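**Sample Handling Forum – Labeling and Cap Colors in Shared Racks**

**H_Kvaran** (moderator), August 14, 2019

Members are asked to comment on the draft labeling practice before it is adopted for the teaching benches. The draft proposes that every tube carry a written label before it is filled, and that cap color be treated as a convenience only. Please keep replies to the subject of tubes and racks.

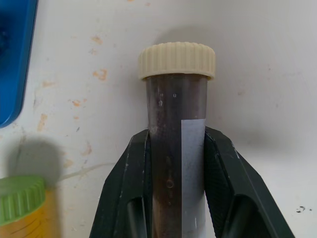

Labeling after filling remains the most frequent fault reported to this board. In July we reviewed 523 tubes and set aside a good number for that reason alone. The tube attached to this post has a label strip with no writing on it, and the liquid is dark brown and close to opaque, so the contents offer no help to the next person at the bench. I would not accept it into storage in that condition.

**subbarao.t**

I support the draft in full. At Zusalden we write on the strip first, in pencil, and fill second. I would add one requirement: the strip should run lengthwise, as it does on the tube shown, so that part of the wall stays clear for checking the level and any bubbles.

**Laxdal_K**

I must disagree in part. Our store holds 960 tubes, and staff find them by cap color well before they read anything. To call color "a convenience only" understates its use. A written color key, posted beside the rack, would serve the teaching benches better than a longer rule on labels.

**H_Kvaran** (moderator)

Noted. The difficulty with color is shown in the second attachment.

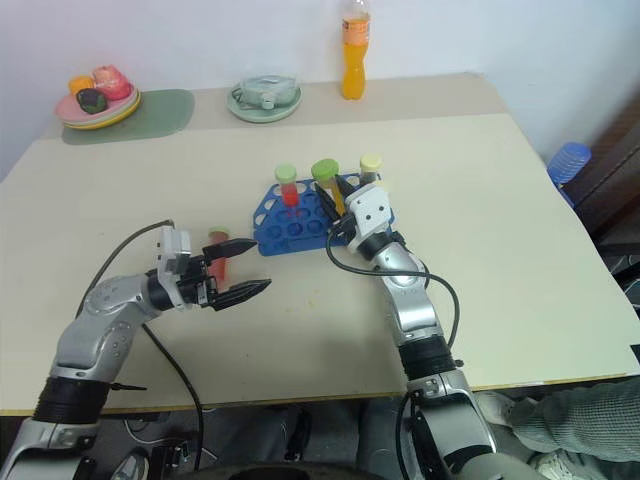

*Blue rack with mostly empty holes; red liquid appears under a light green cap and again under a pale orange one.*

**hajar.benm**

With respect to Mr. Laxdal, the second attachment decides the matter for me. A bright green cap on yellow liquid and a light green cap on red liquid, in one rack, would be confused by any student in poor light. I also ask that the practice state plainly that tubes go back in the rack. One is standing on the table by itself.

**Laxdal_K**

A key would exclude the second green. My objection stands, although I accept the point about the rack.

**B.Zoega**

May I propose wording: "Label first. Color may be used in addition, under a posted key." Section 2 would need no other change.

**H_Kvaran** (moderator)

I will enter Mr. Zoëga's wording in the draft. Comments on Section 2 remain open.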